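Progress Report to Zollier: Table Presentation and Home Dining Strand
Prepared by Kagiso Mokgethi, Praltico
Nov 19, 2025

1. Status

The strand covers how small portions of fruit and other food are laid out on household tables. Work is on schedule. Of the 36 table settings agreed in the grant letter, 24 are complete and entered in the register. The remaining settings depend on access to the Lundotthorpe kitchen, which has been confirmed through March.

2. Work completed

Shallow trays with raised sides were adopted as the standard serving piece. Flat plates were dropped after the first review because round fruit moved when the table was set. Tablecloths are now logged by main color and pattern. Plain cloths were used for 20 of the completed settings and patterned cloths for the rest.

Annatjie Rampersad revised the food list. Citrus and dates stay in. Sliced melon has been removed, as it did not hold its shape over a full session.

3. Spending

Spending is within the approved budget. The food line is slightly under and the linen line slightly over. A transfer between the two lines is requested, with no change to the total.

4. Issues

Two matters are open. The Dlamini order for replacement trays has not been delivered. The register also lacks a consistent term for small oval fruits, and earlier entries will be corrected once the wording is agreed.

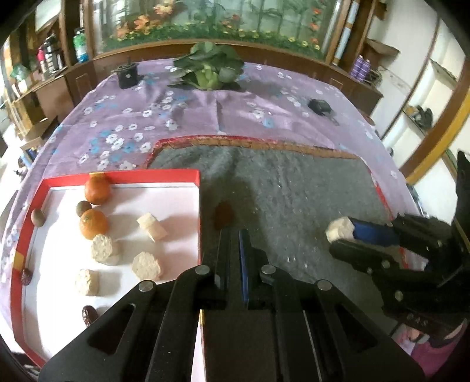

Fig. 1. Red-sided tray with orange citrus fruits, dates and thick cut pieces, on a purple floral cloth.

5. Next period

Complete the remaining settings. Close the register corrections. Submit the draft layout guide to Zollier for comment.

Comments (2)

linen_drawer: Will the layout guide cover round tables?

K. Mokgethi: Yes, in the second section. The measurements are being checked.

Recent items
Praltico: Notes on tablecloth care
Lundotthorpe kitchen: Booking terms
Register of settings: Change log

This site uses cookies to remember your preferences. Accept | Manage settings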